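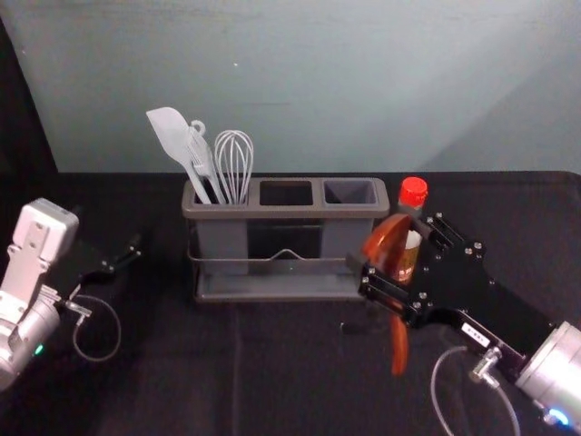 Wilma Meijer reckons I've got the Tindau bus vote all wrong. Her comment on my last post says the council didn't kill the Sunday service at all, it only put the decision off until March, and would I please read the minutes before I start waving my arms about. Fair enough, Wilma! I've now read them, all the way through, over two pots of coffee, and I've got to say I had a great time.

First, the correction. She's right that the motion was to defer. The route stays as it is through the winter, and the operator, Skedach, has to come back with Sunday ridership numbers before anything gets cut. I wrote "axed" in the headline and I've changed it.

But oh, the rest of those minutes! The petition had 312 signatures when it was handed in, and the clerk threw out 84 of them for missing addresses, so 228 went on the record. That still beats anything I can remember for a town our size. And then there was an argument over whether 228 was even enough to get the thing discussed, with one member sure the rule said 300 and another reading the actual rule out loud, which doesn't mention a number anywhere. I laughed so hard I had to put the cup down.

What I love is that people showed up. The public comment part ran way over and the chair let it. One woman who works weekends at the Martens bakery explained exactly what her Sunday looks like without the early bus (a very long walk along the Seker road, with no sidewalk for most of it), and you can tell from the questions afterward that the members were listening. Two of them changed their votes from the earlier session. That's local politics doing its job, and I wish more folks would come and watch it.

I do still think deferring is a bit of a dodge – it lands the decision right in the middle of budget season, when every small line item looks like an easy cut. Wilma thinks the ridership numbers will settle it. Maybe so. I'd like to see them counted in a month when the college is in session, and the motion doesn't say which month Skedach has to use. I've written to the clerk to ask and I'll post the answer when it comes.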